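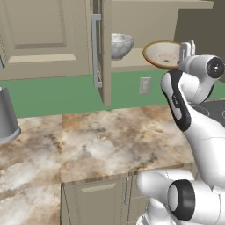 Bowl up by the top cabinets, second bowl on the open shelf. Simulated kitchen, all of it.

Maiara Bezerra
2020-10-07

Thread on where the kitchen arm build is. It's long, mute me if you came for the bread.

1/ Goal hasn't changed. One arm on the counter at home that can take a bowl and put it on a shelf in an upper cabinet. One bowl at a time, slow is fine.

2/ The real arm is on a bench at the Skendness workshop with the cover off the second joint. So this month's work is on the computer, with an arm model that's nicer looking than mine will ever be.

3/ I built the kitchen first. Green backsplash, beige cabinets, marble counter with the seam in it. I spent a whole evening on the outlet and I don't regret it.

4/ The sim program is Stuvura. Two people at the workshop use it for wheeled stuff and they gave me their starter files. Most of the settings in there are wrong for an arm. Turn the contact friction down before you do anything else or the fingers act like glue.

5/ Gripping the rim. I tried holding the bowl from underneath and the hand takes up all the room you need on the shelf. Clamping the rim between the two finger plates leaves the bottom clear. The catch is that the bowl wants to tip, and the shallow one tips more than I expected.

6/ You can see the tilt in the picture. I want it flatter than that before it gets anywhere near the shelf edge.

7/ Cabinet door is its own problem. I start every run with it already open. Opening it with the same gripper is a winter job, December if I'm lucky. The handle is a long thin bar so at least there's something to grab.

8/ An open door also sticks out right where the elbow would like to go. The planner doesn't care about my feelings and keeps picking the short way round. I put a padded box around the door in the collision settings, 20 mm on every side, and the paths got longer and a lot calmer.

9/ Numbers for those who asked. 265 runs saved so far. I threw out the first 23, the bowl weight was set to zero in all of them. I found that one while looking for something else.

10/ The deep bowl is in there to make the shelf harder. With the shelf bare you can come in from any angle. With one bowl already up there you have to pick a side, and the arm has to pick the same side I did.

11/ Someone asked about the real gripper. Two flat fingers, printed, with rubber strips glued on. The servo is an Ebihara, secondhand. It holds a cereal bowl. It does not hold a wet cereal bowl. Next set of fingers gets a shallow groove for the rim.

12/ Power supply is 12 volts, on its own switch, mounted where I can hit it without reaching past the arm. Please do this if you're building one. Mine was behind the base for two weeks and that was dumb.

13/ Controller board is the Erari. It's fine. The connectors are tiny and the labels are on the underside, so I drew my own chart and taped it to the bench. If you're in Skendness and you see the chart, please leave it there.

14/ Things still to do in the sim: flatter carry, slower last bit of the move, let go without dragging the rim along. The release is the one I'm stuck on. The fingers open evenly in the settings but the bowl still shifts a little to one side.

15/ If you've done a release like that with flat fingers I'd like to hear how. Do you back straight out, or open and wait first? I've been backing straight out.

16/ Files are not up yet. The kitchen is a mess of parts with names like door_new_new and I want to fix that before other people have to read it.

17/ Cover goes back on the second joint once the bearing gets here. Then I try the carry on the bench, with a plastic bowl.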